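Sorting the trade binder, 11/05/2021

I finally went through my trade binder last night. Most of it was commons from Ollix, a card game I stopped playing in July, and I had kept over 34 doubles for no good reason. The shop in Povthorpe takes them in bulk, so they are going there.

I pulled 11 cards to keep – mainly the foils, plus one Furtado promo with a bent corner.

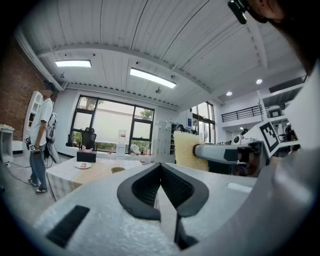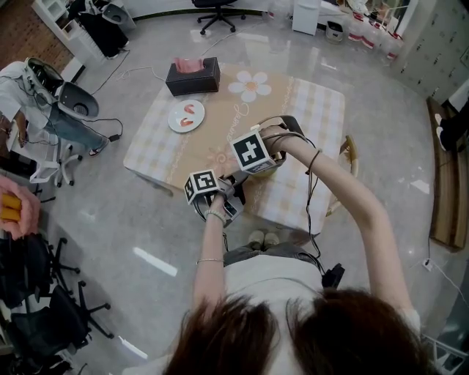 Filed under: Card Games, Collecting

Next up is the Vistura box. It has 13 sealed packs in it and I still can't decide whether to open them.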